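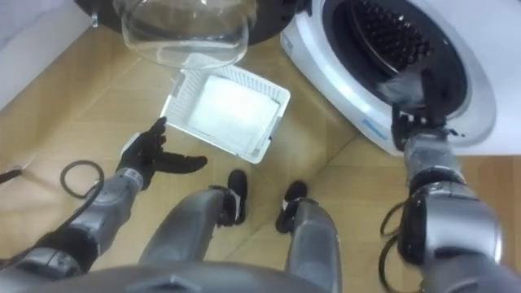

Nadeo五指灵巧手与Kiltik两指夹爪洗衣取放作业试用评测

适用读者：服务机器人集成单位、养老及住宿机构设备采购部门、相关实验室

一、评测背景

洗衣房作业长期被视为服务机器人落地较为困难的环节。织物没有固定形状，滚筒开口较深，门封处容易夹带衣物，取出后还要放入洗衣篮，整个过程对末端执行器、视觉和控制三方面均有要求。Stuvby服务机器人应用测评室（以下简称“测评室”）此前收到多家住宿机构的咨询，询问人形平台应当配置五指手还是两指夹爪，以及原厂头部相机是否足以支持滚筒内作业。为此，测评室于七月组织了本次试用，对两种末端执行器、两种头部相机安装方式和两种遥操作控制方式进行了比较。

本次评测由Lindsay Harawira主持并审定全文。试用样品由测评室自行租用，供货方未参与测试方案的制定，也未在发布前审阅本文。文中所列数据仅反映本测评室条件下的结果，不宜直接外推至其他机型的洗衣机或其他材质的织物。

二、试用配置

机器人平台为双足人形平台，双臂可独立操作，前臂末端采用统一法兰，更换末端执行器无须拆卸小臂外壳。平台全程以站立姿态作业，不行走。

末端执行器共两种。其一为Nadeo五指灵巧手，左右各一只，外壳为黑色，手指可分别屈伸，拇指可对掌。其二为Kiltik两指平行夹爪，指面附有可更换的软质衬垫，本次使用随附的中等硬度衬垫。

视觉部分使用Bright头部相机，分别以原厂角度和下倾支架两种方式安装。控制部分使用Nadeo配套的手套式遥操作装置，以及Kiltik提供的手柄式控制器。手柄式控制器经由厂商提供的接口程序，亦可驱动五指手，但只能调用预设的手型，不能逐指控制。

作业对象为一台前开门滚筒洗衣机和一只塑料浅口洗衣篮。织物包括薄棉布、毛巾、起绒面料和枕套，均在脱水后使用，另有一组干燥织物作为对照。

三、测试方法

测试分为三个科目。科目一为门口取布，即织物已有一部分垂在滚筒下沿或门封处，要求单手抓取并拉出。科目二为筒内取布，织物贴附在滚筒内壁，要求手臂伸入后完成抓取。科目三为双手配合，一只手取布，另一只手扶持或移动洗衣篮，使织物落入篮内。

全部科目合计记录有效抓取349次，其中门口取布131次。因洗衣机门回弹、线缆牵扯或操作员主动中止而未完成的动作不计入有效抓取，单独登记。各配置累计通电运行超过100小时，中间更换过一次夹爪衬垫。

操作员均接受过同等时长的培训，且不得在同一时段内连续使用同一种控制方式。测评室认为，手套式装置的使用体验受疲劳影响较大，若不作轮换，后半程的数据会明显偏低。

四、末端执行器比较

（一）门口取布

门口取布是两种末端执行器差距最小的科目。织物已经聚拢成团时，Nadeo五指手以四指压住布面、拇指从下方扣合，能够较为稳定地将布料带离门封。Kiltik两指夹爪只需对准布料凸起的部分合拢即可，动作更短，操作员普遍反映上手较快。

滑脱共登记14次，两种末端执行器均有发生。五指手的滑脱多见于薄棉布，原因是指尖合拢后仍留有缝隙，薄布受拉时从指间逐层抽出。夹爪的滑脱则集中在起绒面料，绒面压缩后厚度减小，衬垫的接触压力随之下降。将夹爪的夹持力上调一档后情况有所改善，但在枕套上留下了可见的压痕，采购单位若处理的是客用织物，应当注意这一点。

关于门封，测评室有一项专门的观察。橡胶门封的褶皱与深色布料在外形和颜色上均较接近，两指夹爪闭合时偶有夹住门封的情况。五指手由于指面较宽、力度分散，触及门封时多为按压，未见咬合。Kiltik接口程序中设有夹持力上限，但没有针对误夹的识别功能，操作员只能依靠画面判断。

（二）筒内取布

手臂伸入滚筒后，腕部的活动余量成为主要限制。五指手的手背较厚，张开时外廓较大，须先将手指收拢再通过筒口，进入后再行展开。这一过程在手套式装置上较为自然，在手柄式控制器上则需切换两次预设手型，熟练操作员亦会出现误按。

两指夹爪外形细长，进出筒口较为便利。但面对平贴在内壁的湿布，夹爪难以找到可以夹持的边缘，往往需要先用指端拨动，使布料起皱后再行闭合。五指手可以用指腹按住布面向筒口方向拖动，待布料在下沿堆起后再抓取。这种先拖后抓的做法在培训材料中并无记载，系操作员在试用中自行采用，效果较好，测评室建议Nadeo将其补入操作手册。

滚筒内壁的孔眼对两种末端执行器均有影响。夹爪衬垫的前缘在拖动中容易卡入孔眼边沿，更换下来的那副衬垫即因此出现缺口。五指手的指尖为圆弧形，未发现同类损伤，但指腹表面在试用后期有轻微磨亮，摩擦力是否因此降低，尚需更长时间的观察。

（三）双手配合

在双手配合科目中，左右手的任务并不对等。取布手承担主要负载，另一只手负责扶住洗衣篮。洗衣篮为镂空侧壁的浅口篮，五指手可将手指搭在篮沿上作轻微拉动，也可张开手掌抵住篮身，防止其滑移。两指夹爪只能夹住篮沿，姿态较为固定，篮子一旦偏转，夹爪须松开后重新对位。

测评室同时试用了混合配置，即取布侧安装两指夹爪，扶篮侧安装五指手。该配置在取布速度和扶篮稳定性之间取得了较好的平衡，但两套装置的供电和通信各自独立，前臂外侧须并行走线，维护工作量相应增加。此外，手套式装置与手柄式控制器不能同时接入同一控制主机，混合配置只能统一使用手柄，五指手的逐指控制能力因此无法发挥。

五、头部相机安装方式比较

Bright头部相机以原厂角度安装时，适合观察台面高度的物体。用于前开门洗衣机时，滚筒口位置偏低，操作员需要令平台低头或弯腰才能看清门封。低头角度接近限位后，画面下部会被躯干占去一部分，留给双手的区域变窄。

改用下倾支架后，洗衣篮、筒口和双手可以同时纳入视野，操作员不必反复调整头部姿态。其代价是远处信息减少，平台前方较高位置的物体基本不可见，若作业流程中包含行走或开关柜门，不宜长期使用该支架。

滚筒内部光线偏暗，Bright相机的自动曝光以地面和机身等明亮区域为准，筒内细节损失较多。将测光区域手动限定在筒口附近后，布料轮廓较为清晰，但白色机身随之过曝，机身上的标识无法辨认。该相机目前不支持双区域测光，测评室已将此项需求反馈给供货方。

洗衣机的玻璃门也应列入考量。门体为透明材质时，画面中会同时出现门后的地面和玻璃表面的反光，深度估计结果在门缘附近起伏较大。测评室在控制程序中将门体所在区域设为禁入区后，手臂未再因深度误判而靠近门体。采用自主抓取方案的单位应当在部署前完成同样的设置。

六、控制方式比较

手套式装置与五指手配合使用时，操作意图能够较为直接地传递到手指，适合筒内拖布等没有固定步骤的动作。其不足在于标定。每次佩戴后均须重新标定，操作员手部出汗后拇指读数会产生偏移，表现为对掌位置不准，抓取薄布时尤为明显。建议每完成一组作业即重新标定拇指一项，其余手指可酌情延后。

手柄式控制器结构简单，标定要求低，更换操作员后可立即投入使用。驱动两指夹爪时，扳机行程与夹爪开度基本成比例，控制精细度可以满足需要。驱动五指手时，预设手型仅有张开、全握、捏取和平推几类，操作员反映缺少一种适合扶篮的半张手型。该手型可以由集成单位自行编写，但Kiltik接口程序的文档对此说明过于简略，测评室技术人员经多次试错后方才完成。

两种控制方式均未提供明确的力反馈。操作员判断布料是否抓牢，主要依靠画面中布料的形变。经验较少的操作员倾向于过度握紧，这一倾向在手套式装置上更为突出。

七、线缆与安装

测评室在以往的评测中较少单独讨论线缆，本次认为有必要列出。五指手的线缆沿前臂外侧布置，在肘部和腕部留有弯曲余量。手臂伸入滚筒时，余量过大的线圈可能触碰筒口，余量过小则会限制腕部旋转。经调整，线圈宜留在前臂中后段，并以软质扎带固定，不得使用硬质扎带。未完成动作的登记中，线缆牵扯所占比例较高，重新走线后明显减少。

两指夹爪线缆较少，安装和更换均较为简便，一名技术人员即可完成。五指手更换后须逐指检查零位，建议安排两人操作，一人在控制端读数，一人在平台侧观察。

八、评价意见

Nadeo五指灵巧手：适合织物种类较多、需要双手配合的场合。筒内取布能力较强，对门封较为友好。外廓偏大，薄布抓取仍有改进余地，标定工作较为频繁。推荐具备专职技术人员的机构采用。

Kiltik两指夹爪：适合织物种类单一、以门口取布为主的场合。学习成本低，维护方便。对平贴湿布适应性不足，存在误夹门封的可能，衬垫应作为耗材预先备货。推荐作为入门配置。

Bright头部相机：画面稳定，延迟在可接受范围之内。用于前开门洗衣机时应当配合下倾支架，并手动设定测光区域。双区域测光功能缺失，予以保留意见。

手套式遥操作装置：与五指手配套时推荐采用，不建议单次佩戴时间过长。

手柄式控制器：与两指夹爪配套时推荐采用。用于五指手时，应先补充扶篮手型，再行投入使用。

九、未尽事项

本次试用未包括床单、被套等大件织物，未包括上开门洗衣机，也未对洗涤剂残留条件下的抓取进行测试。五指手指腹磨损情况将在后续使用中继续记录。Kiltik已告知测评室，新版接口程序将增加自定义手型的图形化编辑功能，测评室收到正式版本后将另行试用。

已采购上述产品的单位如有线缆布置或手型文件方面的需求，可向测评室索取本次使用的走线示意图和扶篮手型参数。索取时请注明平台型号、法兰规格及接口程序版本。

评测主持及审定：Lindsay Harawira
Stuvby服务机器人应用测评室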